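Print this thread | E-mail this thread

Moushumi Wanigasekara
Monday, November 15, 2021

1/ My aunt asked me on Sunday when she can buy a machine that puts the groceries away. She is 81 and her shoulder is bad. I told her I'd write down what I know, so this is for her and for anyone else who keeps asking me.

2/ What I know comes from nine years in the stockroom at Pathirana, which is a mid-sized grocery, and from reading a lot about robot arms in the evenings. I am not an engineer. I unload, sort, shelve and wipe down.

3/ Start with the part that works. A machine can pick up one thing of a decent size from a clear surface and hold it. I'd call that settled for most hard objects.
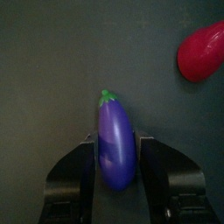

4/ Produce is the first thing I'd want handed off at work, and also the thing I'd trust a machine with last. A real eggplant bruises if you look at it wrong. They come in all sizes in the same case, and the skin gets slick when the cooler sweats. The plastic one with the green cap, held upright between two flat black fingers, is a kinder shape to learn on. It's hard and shiny and it won't have a brown spot on Thursday from being squeezed.

5/ So when someone shows you a gripper holding a vegetable, ask if it's a vegetable. I don't mean that as a knock. I learned to stack on empty boxes.

6/ Second question, and my aunt's real one: can it do the next thing? Putting groceries away is hardly any lifting. You open the bag, see the eggs are under the cans, move the cans, hold the bag open with your other hand, and find room in the fridge.

7/ That "other hand" is a big deal. Try putting a lid on a tub with one hand and see how far you get. I think anything that's going to be useful in a kitchen needs two arms, and they have to stay out of each other's way.
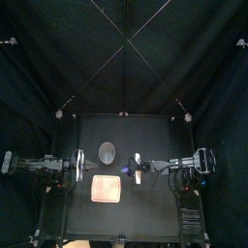

8/ Look at how much room that takes. Two arms reaching in from opposite sides, with a white plastic cup and a square peach-colored container to deal with. My aunt's counter is 24 inches deep and has a toaster and a dish rack on it. The arms alone wouldn't fit, before you even get to the cup.

9/ Then there's what's around the table. Black curtains, dark top, hardly anything on it. My stockroom has a floor drain, a radio, a mop bucket and Ruwan. I'd like to see the same jobs tried with Ruwan walking through.

10/ Chores I think a pair of arms could take on soon, in a fixed spot, with somebody nearby:
- sorting hard things into bins
- standing cups up on a rack
- moving tubs from one side of a counter to the other

11/ Chores I think are a good way off:
- bagging groceries
- anything with wet lettuce
- folding a fitted sheet (I can't do it either)
- cleaning out a fridge, where half the work is deciding what's still good

12/ Speed matters too, but people get hung up on it. I wouldn't mind a slow machine at home. If it took all night to empty the dishwasher and didn't break a glass, my aunt would be fine with that. At the store it's different. The Brurnberg truck comes at 5:10 and the floor has to be set by 7.

13/ What I'd look at is small stuff. Big boxes are easy to be impressed by. Watch what happens with something the size of a plum, when two arms are close in and there's other stuff lying on the table.
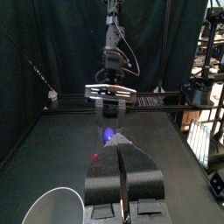 Close work: one arm with a small blue object in its fingers, the other arm's black finger right in front of it.

14/ That's about the distance your own hands are from each other when you shell a boiled egg. You don't think about it. A machine has to get every bit of it right - where the thing is, where each finger is, how hard to press.

15/ My answer to my aunt: not this year, and I wouldn't save up for it. Get the delivery guy to carry the bags to the counter, and I'll come by after my shift on truck days to do the high shelf.

341 shares | 53 comments

Parveen Thambiah
I worked returns at Pralis until August. Same thing there, hard boxes fine, anything in a soft bag was ours.

Chaminda Bepari
I'd put the fridge ahead of the lettuce. Half of mine is labeled.

Ruwan Pramanik
I walk through because that's where the door is.

Nilmini Wanigasekara
Tell her I can do Saturdays. And she does not need the toaster out.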